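In praise of the smaller shop

9/16/24

I have been going to the same greengrocer in Imley for so long that I can tell you which floor tile rocks when you step on it, and I suppose that makes me a poor judge of the whole question. Still, I'd like to have my say, as the talk in our town this September has been of little else but the new superstore on the Ustonton road.

It will have 661 parking spaces, according to the leaflet that came through the door. I read that leaflet twice over my tea and couldn't find a word in it about food, apart from a promise of "choice". Well, I like choice as much as the next person. I lived in Drolon for two years when I was first married, above a launderette, and we had a huge shop at the end of the street with more sorts of breakfast cereal than I could have eaten in a lifetime. I don't remember a single conversation I had in it.

In Imley I can't buy a pint of milk without hearing how somebody's knee is getting on. It takes me twenty minutes to do a five-minute errand, and there are wet mornings when I'd gladly swap the lot for a trolley and a till that beeps. I do see that. My neighbour, who has three boys and no car, worked out that the Caldeira bus and a big weekly shop would still save her money, and I'd be a very silly woman to lecture her about the charm of paper bags. 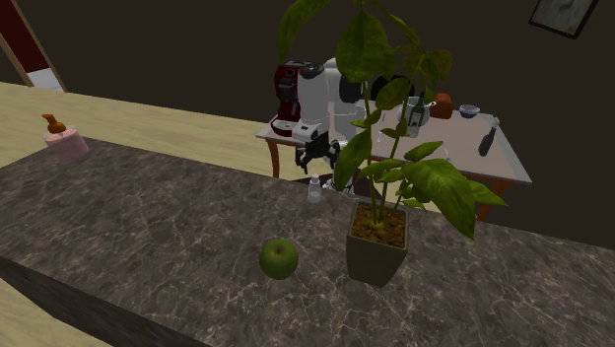 But the high street had 62 shops when I came, and every one that shuts seems to take a bit of footfall from the one beside it – first the fishmonger, then the wool shop, then the café where you sat down after the wool shop. Some 200 people signed the letter to the council asking for cheaper parking in the middle of town, and I was glad to be one of them. It seems a modest thing to want. Half an hour free, perhaps, and a bench outside the chemist, so that those of us who are slow on our feet can dawdle properly and spend a little more than we meant to.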